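How to clean a bathroom vanity basin with a cloth

A ceramic basin set into a vanity top is one of the easier things in a bathroom to keep clean, and one of the easier ones to do badly. Most of the trouble comes from too much product and a cloth that should have been rinsed two passes ago. The method below takes under 10 minutes for a basin that gets wiped weekly. Allow longer if there is limescale at the base of the tap or if someone has been washing garden boots in it.

What you need

One soft cloth, cotton or microfibre, folded to hand size
A second dry cloth for finishing
Mild dish soap or a cream cleanser marked safe for glazed ceramic
An old toothbrush
White vinegar, only if you have limescale
Rubber gloves if your skin is touchy

A word on cloth colour. White cloths show you when they are dirty, and that is useful. Dark ones hide it, so you have to go by the water you squeeze out instead. I use navy ones because a bulk pack was cheap and they don't look tragic after a month. If yours are new and dark, wash them separately twice before they go anywhere near a white basin. Cheap dye runs, and a blue smear looks a lot like grime until you have scrubbed at it for a while.

Step 1. Clear the top and rinse

Take everything off the vanity top: toothbrush mug, soap dish, hair ties, the lot. Pick any hair out of the basin by hand and put it in the bin. Washing it down only moves the problem to the trap. Run lukewarm water around the walls for a few seconds, then turn the tap off.

If there is grit in the basin, such as sand or soil, rinse until it has gone before you touch the glaze with a cloth. Rubbing grit around is how the fine grey scratches get in.

Step 2. Do the top and the rim first

Work from high to low. Put a small amount of soap on the damp cloth and wipe the back ledge, then behind the tap, then the flat areas on either side, and last the rim of the basin. Soap scum collects along the rim, where it is hard to see on glossy white. Get your head down level with the top and look across it towards the light. Dull patches will stand out.

Step 3. Work down the walls

Bunch the cloth loosely so that it fills the curve of the wall, and wipe in overlapping strokes from the rim towards the floor of the basin. A cloth folded flat is fine on the vanity top, but it tends to bridge the corners and leave a film behind. In a rounded rectangular basin the corners are where most of the film sits.
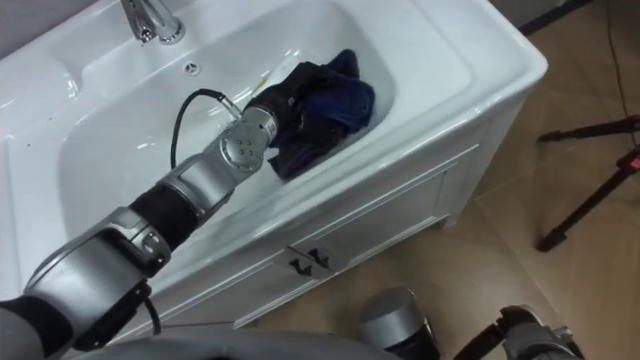
A dark cloth bunched up in the basin. The overflow hole is on the back wall, near the tap.

Don't press hard. Glazed ceramic is tough, but dried toothpaste comes off faster if it is left under a wet cloth for a minute or two. Lay the cloth over the spot, go and do the mirror, and come back to it.

Rinse the cloth once you have been around all four walls. If you are using a bucket, rinse in the bucket. If you are rinsing under the tap, accept that the walls will need another quick wipe.

Step 4. The overflow

The overflow gets missed in nearly every bathroom. Dip the toothbrush in soapy water and work it around the ring and a little way into the opening. Then pour a cup of warm water slowly into the hole so the loosened gunk goes down the channel. If it smells, repeat with a splash of vinegar, wait 10 minutes and flush with more water. Don't use vinegar on the same day as bleach, in the overflow or anywhere else. The two together give off chlorine gas.

Step 5. The floor and the drain

Leave the floor of the basin until last. Everything you took off the walls has ended up down there, and by now the cloth is probably carrying a fair bit as well.

Start at the edge of the floor and wipe in towards the drain. Lift the cloth at the drain, fold to a clean face and start again from another side. If you drag it straight across and out the other side, you carry dirty water over the part you have already done.
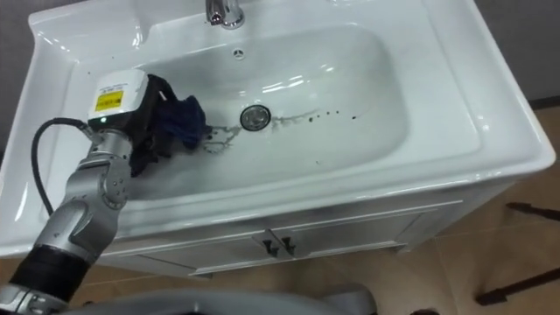
Grey-brown streaks and spots spreading from the drain. The floor needs another pass with a clean cloth.

Marks like these wipe up easily while they are fresh. Rinse the cloth properly, squeeze it, and go over the floor again. You may have to do it twice. Use the toothbrush on the edge where the drain fitting meets the ceramic.

If your stopper lifts out, take it out and clean the underside. Some unscrew, some pull straight up, and some are held by a rod under the basin. Leave the last kind in place unless you are happy lying in the cupboard with a torch. Folke Bråten wrote to me after an earlier version of this page to say he had refitted his with the rod on the wrong side of the clip and it wouldn't close. Take a photo on your phone before you undo anything.

Step 6. The tap

Wipe chrome with plain soapy water and nothing gritty. For limescale at the base, soak a strip of paper towel in vinegar diluted half and half with water, wrap it around and leave it 10 minutes – no longer, as acid can dull the finish. Rinse well. Check the manufacturer's advice first if the tap is brass, black or any coated finish, and skip the vinegar if the vanity top around it is marble.

Step 7. Rinse and dry

Run the tap and push clean water around the basin with your hand until there are no suds. Then dry the lot with the second cloth, starting with the tap, then the top, then the basin. Drying is what prevents water spots, especially in hard-water areas.

Aftercare for the cloths

Wash them warm with no fabric softener, which coats the fibres and leaves streaks on ceramic. Hang them to dry fully between uses. Keep the basin cloths apart from the toilet cloths. A different colour for each is the simplest way to do that.

Stains that won't shift

For a rusty or tea-coloured mark, mix bicarb soda with a little water to a paste, leave it on for 10 minutes and rub gently with a damp cloth. Grey lines that look like pencil are usually metal marks from a razor or ring, and a cream cleanser will take most of them off. If a mark feels rough under your fingernail, the glaze may be chipped or crazed, and no amount of cleaning will fix it.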